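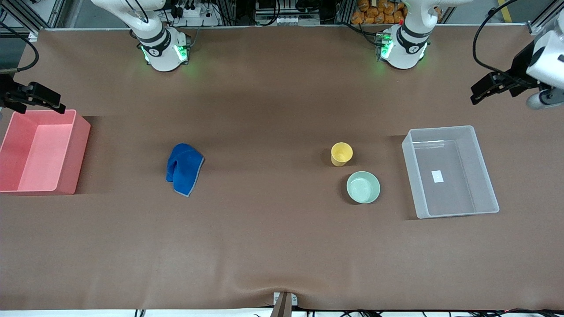 Figure 3. Two-arm workstation with a blue towel, a cup, a bowl and two bins on the matted tabletop.

4.2 Equipment Planning and Cost Allocation

The budget for the tabletop handling study was prepared before any task was defined in detail. Requests for the arms, the grippers and the mounting hardware were placed under a single capital line, while household items, bins and table coverings were charged to consumables. This division followed the rules of the Vistberg laboratory, where the work was carried out, and it had practical effects on the schedule. Capital purchases required written quotes from three suppliers. Consumables did not.

Quotes for a two-arm station were obtained from Fladora, Draro and Granström. The Draro quote was the lowest in purchase price but left out installation and spare gripper fingers. The Granström quote included both, together with a service agreement for the full length of the project, and was accepted on that basis. Delivery took 44 days from the date of order. The station was installed in May.

Consumables proved harder to estimate than the arms. The original plan set aside $200 for all objects to be handled, including towels, cups, bowls and storage bins of the type shown in Figure 3. The sum covered the first set of objects but made no provision for replacement. Soft goods wear and fade with repeated handling, and a towel that no longer matches the rest of its set must be withdrawn from use. Matched plastic items raised a similar problem, as several colors were dropped by the retailer during the project. Groups planning comparable work are advised to buy duplicate sets at the outset and to store them unopened.

Table coverings should also appear as a separate item in the budget. A plain mat in a single color protects the tabletop and gives a steady background for the objects placed on it. Clamps, cable ties and cable covers were left out of the original request and were later paid for from the travel line, with the approval of the finance office. Floor space, power outlets and staff time for setup were treated as overhead and are not included in the totals reported in Section 4.3.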